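Stidia 联合 Cultby 镇推出“街角小店季”，邀请公众重走零食柜台的旧日路线

7月
文／Stidia 新闻组

Cultby 讯——从本月起，Stidia 将与 Cultby 镇的杂货铺、车站售货亭和学校旁的糖果店一道，举办第一届“街角小店季”。活动包括一个主展览、四条步行路线，以及一批老店里的开放柜台。我们为这件事忙了很久，终于可以把消息放出来，高兴得很！

主展览设在 Christodoulou 旧粮仓，步行路线从 Hara 河的石桥出发，终点都在老店门口。展览和路线均不收费，店里的东西照店里的价钱卖。

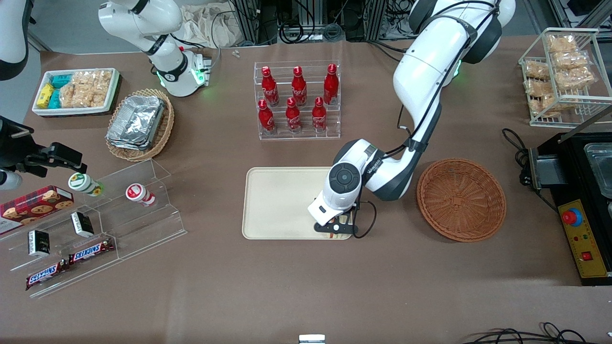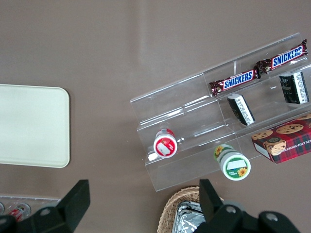 没有小孩同行，也适合来看吗？
很适合。展览大部分内容讲的是店铺怎样进货、记账、赊账和换季，成年观众往往看得更久；只有一间屋子是专为孩子布置的，可以跳过。

这个项目最早的念头来自一本账簿。Cultby 北街一家杂货铺翻修时，在货架背板后面找到了一本蓝皮赊账本，里面一页一页写着糖块、火柴、煤油、缝衣针和一种现在已经没人生产的柠檬硬糖。账目旁边常有小字：“下雨，没来”“她说月底给”“多给了一颗”。店主把账本借给我们看，我们传着读了一个下午，当场就决定要做点什么。

随后 Stidia 向 Hara 河谷一带公开征集与小店有关的物件和故事，共收到511件投稿。有人寄来铁皮饼干筒，有人寄来自家手写的价签，还有一封长信，专门回忆车站售货亭的橘子汽水怎样在冬天搁在窗外降温，瓶身冻得粘手。投稿里最多的是包装纸：压平的、夹在课本里的、折成小船的、拿来包过纽扣的。有一位投稿人把糖纸按颜色排成一整册，从浅黄一路排到深紫，我们没舍得拆开，展览里会整册陈列，并另外做了一份可以翻阅的复制本。

同时进行的还有一次店铺普查。我们查到河谷地区历史上有名可考的小店共271家，有的开了几代人，有的只撑过一个夏天。普查结果会以一面地图墙的形式展出，每家店一张卡片，写着店名、位置、主要卖什么。许多卡片上仍有空白。观众如果记得某家店的名字、门口的招牌颜色或者老板爱听什么广播，都可以在现场的补记纸上写下来，交给入口处的工作人员，我们会继续核对，再把卡片补全。

展览怎么看

旧粮仓一共两层，展览也按楼层分开。

一楼讲“柜台这一边”，也就是顾客看见的样子：玻璃罐、秤、找零用的木碟、挂在绳子上的纸包零食。我们按照老照片和几位老店主的口述，复原了一段完整的柜台，台面高度也照旧。站在前面你会发现，它比现在的收银台高出不少，孩子得踮脚。口述录音可以在柜台边上听，每段都不长，其中讲怎样用一张纸卷出不漏的瓜子筒的那段，我们自己反复听了好多遍，学到现在还是会漏。

二楼讲“柜台那一边”，是店主的世界。进货单、赊账本、老鼠夹、冬天垫脚的木板、藏零钱的罐子，还有各式各样对付潮气的办法：石灰包、炒米、旧报纸，以及一种把饼干筒倒扣在炉台旁边的土法子。这一层的重点展品是北街那本蓝皮账本，展柜里翻开一页，旁边有全部内容的抄录稿，可以坐下来慢慢读。椅子是从各家店里借来的，高高低低不成套，请随便坐。

孩子的那间屋子在一楼尽头，里面有一家可以自己经营的小铺子，配了纸币、木头糖果和一台按键很响的旧式收银机。铺子每半小时换一次店主，想多当一会儿的请重新排队。

四条步行路线

每条路线都有一张折页地图，在旧粮仓入口和石桥边的售货亭可以取到。

“上学路”最短，经过两所学校旧址和从前的糖果店一条街，推婴儿车也能走完。现在街上还剩一家糖果店在营业，卖麦芽糖的大铁盘仍然放在靠窗的位置，店主敲糖的声音隔着马路就能听见。

“车站路”沿着旧铁道走，讲的是售货亭和赶火车的人。铁道早已停运，候车棚还在，棚子里挂出了一份早年的售货清单，最便宜的是一小包盐炒豆子。

“码头路”贴着 Hara 河，去看给船工供货的几家铺子。这条路雨后泥多，请穿不怕脏的鞋。途中有一段台阶，轮椅使用者可以从磨坊后面的坡道绕行，地图上用虚线标出来了。

“北街路”最长，也是我们私心最喜欢的一条，沿途老店最密，终点就是发现账本的那家杂货铺。铺子照常营业，进门请先和店主打声招呼，里屋地方小，想看货架背板的话一次最多进去四个人。

开放柜台与傍晚活动

参加“开放柜台”的店铺会在门口挂一块绿色木牌。看到木牌就可以进去问问题，问什么都行：为什么这种饼干总摆在最下面一层，散装的东西怎么防受潮，哪一样东西从开店卖到今天。店主们比我们预想的还要爱聊！排练那天，一家卖干果的铺子把我们留到了打烊以后，临走又往每人手里塞了一把晒杏干。

傍晚六点以后，旧粮仓的院子里会有读信活动，朗读投稿里的片段。我们挑信的时候争论得很厉害，最后决定不设主题，读到哪封算哪封。院子里有长凳和茶水，自带零食完全没有问题，我们还挺盼着大家带些自己小时候爱吃的来换着尝。对坚果或乳制品过敏的朋友，请在交换前先看清包装上的成分，散装食品也请向带来的人问一声。

关于投稿的几句说明

征集暂时没有截止的打算。物件送来以后会先登记、拍照，再由投稿人决定是借展、捐赠还是只留下影像。食品本身不收，空包装收，气味太重的请先晾一晾。手写材料请不要自行过塑或者用胶带修补，撕裂的地方原样装进信封就好，我们有熟悉纸张的同事来处理。

如果只有故事没有东西，也一样欢迎。可以写下来，也可以到旧粮仓二楼的小录音间里讲，录多长都行。讲方言没关系，我们会请懂本地话的同事做抄录，抄好的稿子先给讲述人看过，再放进展览。

学校和团体参观

学校团体请提前与 Stidia 联系，我们会在上午为学生预留时间。老师可以事先领取一份课堂材料，内容包括旧价签上的算术、赊账本里的生字，以及一张让学生回家采访长辈的提纲。提纲上的第一个问题是：“你小时候拿到零花钱，先去哪家店？”试用这份材料的班级交回来的作业特别精彩，有一位学生画出了奶奶描述的整面货架，连缺了角的玻璃罐也画上去了，这幅画现在就挂在一楼楼梯口。

小店季的参与店铺名单、路线地图和读信活动安排，可在旧粮仓入口、石桥售货亭以及各家挂绿色木牌的店里取阅。名单会随着新店加入陆续更新，拿到旧版的读者可以随时换一份新的。

关于 Stidia
Stidia 是一家扎根 Hara 河谷的地方文化机构，长期收集和整理日常生活中的物件、声音与文字，曾在 Cultby 举办过理发店、公共浴室和乡村放映队等题目的展览。

媒体如需采访参展店铺、借用投稿影像或预约进入旧粮仓拍摄，请与 Stidia 新闻组联系。店铺内的拍摄须征得店主同意，请尽量避开放学前后的时段，那时候柜台前面真的很挤。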